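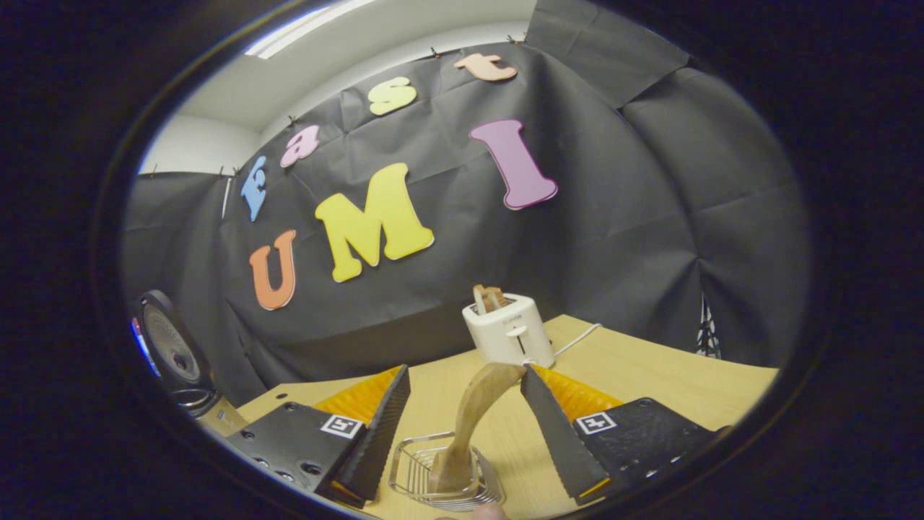
Toast rack duty, seen from the gripper's point of view.

So I've spent most of January making pretend toast and I have never been happier at work.

A bit of background for anyone who wandered in from the sourdough posts (hello, I promise there's more bread coming, just the edible kind). Our little group at Hillcombe has been trying out handheld demonstrations for teaching a robot arm to do kitchen jobs. You hold a gripper in your own hand, do the task yourself, and the camera on it records what the fingers are up to. Later on a policy gets trained from all those recordings, and the arm has a go. The method isn't ours, it's the UMI approach, and yes, those are foam letters on the backdrop spelling it out in orange, yellow and purple. I love them. I will be sad when they have to come down.

The task is toast. Pick up a wooden slice, put it in the wire basket, let go without flinging anything across the table. Sounds like something a toddler could do, and a toddler would probably beat us! The slices are curved, so if you pinch one a bit too low it rolls between the pads and ends up leaning on the side of the basket. Olesia Hnatiuk, who has the steadiest hands in the building, did the first lot of demos, and they were gorgeous. Smooth approach, tidy release, every one of them nearly the same.

And that was the trouble. We trained on Olesia's set and the arm was brilliant right up until the slice sat a little off from where it expected. Then it would hover over the basket looking lost and close its fingers on air. It had hardly ever seen anybody fix a mistake.

So Zlata Hrynyshyn suggested we get messy on purpose. Start with the slice crooked. Come in from the wrong side. Miss, back off, try again, and keep the recording going the whole way through. I took most of those because I'm naturally gifted at being clumsy. We ended up with 121 demos in total, over 8 hours of recording once you count all the resetting and the tea, and my wrist was not speaking to me by the end of it. (The soft ribbed bits behind the finger pads are kind to the toast. They are less kind to the person squeezing for a whole arvo.)

Results, then! With only the tidy demos, the arm got the slice into the basket in a third of our test runs. With the messy ones mixed in it managed 8 out of 9. I did a small lap of the bench. The one miss was a slice that landed across the rim of the basket and stayed there, balanced, which Zlata wanted to count as a success on artistic grounds. I said no. We argued about it all through lunch.

Before anybody emails me: nine runs is tiny. I know. It's one table, one basket, one kind of slice, and the lighting never changed. We also added demos at the same time as we changed their style, so I can't tell you how much of the jump came from the messiness and how much from there simply being more data. The fair comparison is the same number of demos each way, and that's my next job. Olesia has already agreed to do more tidy ones if I bring the biscuits.

The other thing I want to try is moving the whole lot over to our space at Hollbridge, where the benches are a different colour and the sun comes straight in the windows. My guess is that it'll fall over completely the first time. I've been wrong before, though, and I'd quite like to be wrong about this one.

Right, I'm off to bake something real. Fig loaf recipe next time, for those of you who skipped to the end.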